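Wernance Releases Remote-Control Teaching Kit for Bin Picking

Operators record a picking task by steering the arm themselves; no scripting required

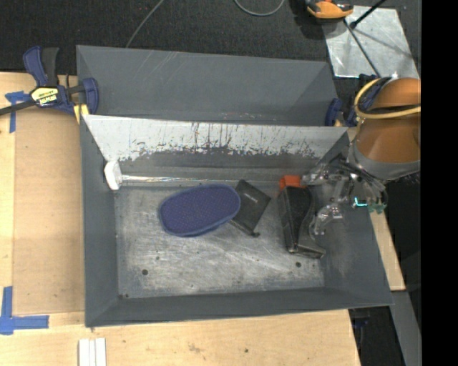 Wernance today released Kastby, a software and hardware kit for teaching bin-picking tasks to robot arms by remote control. The operator moves a handheld controller, the arm follows, and joint positions, finger positions and video are logged together for training.

Kastby was developed over 14 months with parts distributor Galtier. The development set holds 2,247 recorded picks of mixed items from a gray bin, including soft pouches, rigid parts and transparent pieces. Recordings were made by 11 operators. A typical session lasts about 55 minutes.

"Items that overlap are hard to script," said Vandana Kashyap, head of product at Wernance. "An operator can choose which one to take first and approach it from the side if the wall is in the way. We record that choice along with the motion."

Failed grasps are kept in the log and tagged. Operators can also switch to hand guiding, in which the arm is moved directly at low speed.

Kastby ships in May. Existing Wernance controllers need a firmware update before installation.

Press contact: Rekha Pant, Wernance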